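Tomel Gets Its Soup Night Back, Along With the Argument About Bowls

November 7, 2023
By the Community Desk
2 min read

Soup night is returning to the old Dalsgaard hall in Tomel, nine months after it was suspended over what the town's notice called "a difference of views regarding portions."

The monthly supper shut down in February, when diners who had paid the same price for the same lentil soup found themselves looking at very different amounts of it. The hall had been serving in whatever crockery people donated. Some of it was meant for soup. Some of it was meant for olives. Regulars learned to arrive early and stand near the big ones.

A meeting was called to settle the matter and ran longer than any supper had. One camp wanted matching bowls. The other felt that a person who turns up late and gets the olive dish has been taught something useful. The minutes run to 15 pages, two of them on whether chowder counts as soup.

Matching bowls won. The hall has ordered 68 of them from Drometti, the kitchen supply store on the edge of town, at a cost of just under $1,000. That money had been set aside for a new sign out front, so the old sign stays up, still advertising a dance.
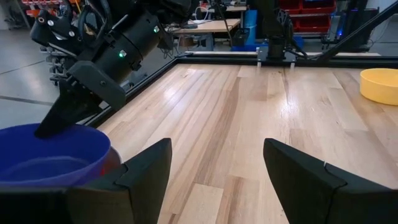

What changes for diners

Everyone gets one full bowl and one piece of bread for $6. Seconds are free once the line has cleared, and the hall has asked that people not stand in the line in order to see whether it has cleared.

Bowls from home are no longer allowed. The rule is aimed at a small number of guests who had been bringing mixing bowls – and, on one evening still discussed in town, a salad spinner with the basket taken out.

The first menu is split pea, with a tomato option for those who don't care for split pea and a quiet corner for those who want to say so. Local bakery Fovico is supplying the bread, as it did before the break. The bakery has asked that the rolls be cut in the kitchen this time. At the last supper they were left whole, and the crusty ones went in the first few minutes.

As for the donated crockery, most of it has been boxed up and offered back to the people who gave it. So far only the olive dish has been claimed, by two households.

Doors open at six. The hall expects to start serving when the soup is hot, a policy both camps supported.

Recent items

Library Book Drop Moved Again, This Time Indoors
Parking Lines Repainted Outside Drometti, Now Narrower
Dalsgaard Hall Piano Free to Anyone Who Can Lift It
Leaf Pickup Schedule Corrected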